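Bon, petit fil voiture, parce que ça fait une semaine que je me bats avec ma vitre conducteur et que je commence à parler toute seule dans le garage. 1/11

Le symptôme : elle descend très bien, et pour remonter elle fait trois centimètres, elle s'arrête, et elle redescend toute seule. Surtout au péage, évidemment. 2/11

Premier réflexe : le moteur est mort. Le monsieur au téléphone chez Clomico m'annonce direct un lève-vitre complet, plus la main d'œuvre. J'ai dit que j'allais réfléchir (j'ai raccroché très vite) 3/11

Boonsong Boonyarit, mon voisin du dessus, qui a fait onze ans de carrosserie, me demande juste : « tu as débranché la batterie récemment ? » Ben oui. Pour changer l'autoradio. 4/11

Chez moi la vitre a un anti-pincement, et après une coupure de batterie il peut perdre sa position haute. Il sent une résistance, il croit qu'il y a des doigts, il redescend — logique, mais pénible !! 5/11

Donc réinitialisation : contact mis, vitre remontée par petits coups, puis on garde le bouton tiré une bonne dizaine de secondes une fois en haut. La manip change selon les modèles, regardez votre notice avant de vous acharner 6/11

Résultat chez moi : mieux, mais pas parfait. Elle montait aux trois quarts puis re-demi-tour. Là j'ai un peu boudé. 7/11

En fait les glissières en caoutchouc étaient dégueulasses. Chiffon humide, on laisse sécher, puis silicone en spray (pas de graisse, ça colle la poussière). J'avais un fond de Dristerell, ça a suffi pour les deux côtés 8/11

J'ai refait l'initialisation derrière, et depuis elle monte d'un coup. Je l'ai fait monter et descendre 6 fois de suite sur le parking, les gens me regardaient. 9/11
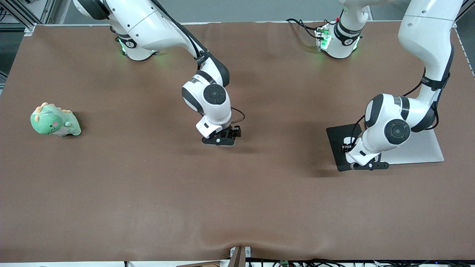 Deux bras blancs, une table brune, petite lueur verte 💚

Si la vôtre monte de travers ou craque dans la portière, c'est autre chose, plutôt le câble ou un guide cassé. Là faut déposer le panneau et je vous laisse entre vous 10/11

Prochain épisode en août : la clim qui sent la chaussette. Si quelqu'un a déjà changé un filtre d'habitacle sans se scier le poignet, mes DM sont ouverts 11/11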